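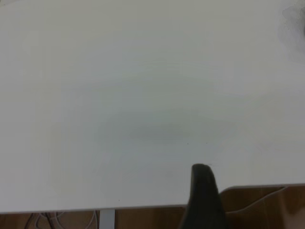
Incidencia 486 – Iluminación irregular en la sala de consulta, edificio Grerberg. Estado: cerrada.

El servicio de mantenimiento de Grosten recibió el 11/02/2019 un aviso por falta de uniformidad en la luz de la sala de consulta. Los usuarios indicaban cansancio visual al leer planos y variaciones de tono entre un puesto y otro. Sobre el tablero blanco de la mesa se aprecia una banda gris verdosa, ancha y de contorno difuso, con zonas más claras a su alrededor. El aviso se clasificó con prioridad 3.

Primera actuación: se revisó el cuadro eléctrico de la planta. Tensión correcta, sin disparos registrados. Se limpiaron los difusores, sin mejora.

Segunda actuación: medición con luxómetro. El punto menos iluminado dio 173 lux, valor inferior al fijado en el contrato para tareas de lectura. Se comprobó que en la línea 13 convivían tubos de distinta temperatura de color, procedentes de dos reposiciones anteriores.

Tercera actuación: sustitución de todos los tubos de la línea por el modelo suministrado por Camacho y cambio de un balasto defectuoso. La nueva medición alcanzó el nivel contratado en todos los puestos.

Observaciones: la delegación de Trosby dispone de una instalación similar – se le remite copia de este registro. La próxima revisión queda programada para junio.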